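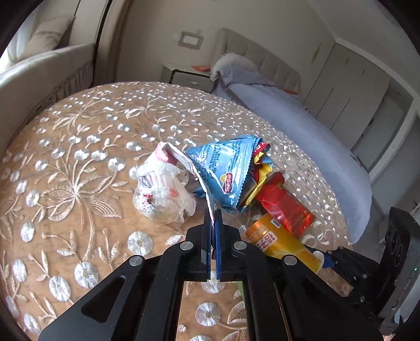

Section 4: Setting up the Plevari for album listening

The Plevari ships with every enhancement switched on. The box says this gives you "studio presence." What it gives you is a bass boost, a widening effect and a volume leveler that squashes quiet intros until they are as loud as the chorus. This section turns most of that off. If you like the sound as shipped, skip to Section 5, but try step 6 first with a record you know well.

You will need the player, the remote, a pair of wired headphones or speakers, and one album that runs its tracks together without gaps. A live album will do.

1. Connect the headphones or speakers before powering on. The Plevari checks its outputs only at startup.

2. Hold MENU until the display shows SOUND. Older units show AUDIO. The menus underneath are the same.

3. Set LEVELER to OFF. The display will ask if you are sure. You are.

4. Set WIDE to 0. On a recording with a hard-panned guitar or hand percussion, any other setting smears the part across both sides and thins out the singer.

5. Set BASS to FLAT. The scale runs past FLAT in both directions, and the markings don't match anything we could measure.

6. Play the last minute of one track into the first minute of the next. There should be no click and no silence. If you hear a gap, go to PLAYBACK, find JOIN TRACKS and set it to ALWAYS. The AUTO setting is supposed to detect continuous albums. In our listening it missed 29 of the 39 we tried, including a mixtape that never stops for breath.

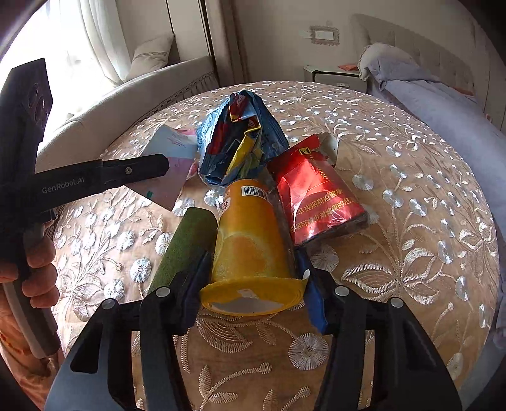 Photo: Pelside Audio Guides

7. Go back to SOUND and save to slot 1. Slots 2 and 3 are overwritten whenever you change the input, a behavior the maker calls "adaptive memory."

Note: The player holds 438 albums in its index, whatever the size of your card. Anything past that will still play from the folder view, but it won't show cover art and it won't shuffle.

Note: GENRE MATCH picks a sound profile from the tags in your files. Tags are typed by people, and they are often wrong. We had a cumbia record treated as "Speech" and a solo piano set treated as "Club." Leave it off.

CAUTION: Turn the volume down before switching LEVELER off. Loud modern masters can jump sharply when it lets go.

CAUTION: Do not run the room calibration with headphones connected. It plays a full sweep of test tones through whatever is plugged in.

About the "burn-in" program

The EXTRAS menu offers a 200-hour burn-in, said to "open up" the midrange. We ran it on one unit and left another alone, then swapped them without looking at the labels. Neither of us could pick the treated one. It does no harm that we know of, beyond the electricity.

Restoring the factory sound

Hold MENU and STOP together until the display goes blank, then release. This also erases your playlists, a fact the printed leaflet leaves out. Copy them to the card first under EXTRAS > EXPORT.

Section last checked 31/10/2020.

Comments (4)

wonerura_dub: Step 6 fixed the gap on my live records, thanks. AUTO never worked once for me.

tapehiss: Disagree about WIDE. Set to 1 it does wonders for old mono singles. Zero is fine for everything else I guess

Sales: Does slot 1 survive a firmware update? Mine was wiped in July and I had to do all this over again.

lowendlarry: I can hear the burn-in. Try it with better headphones.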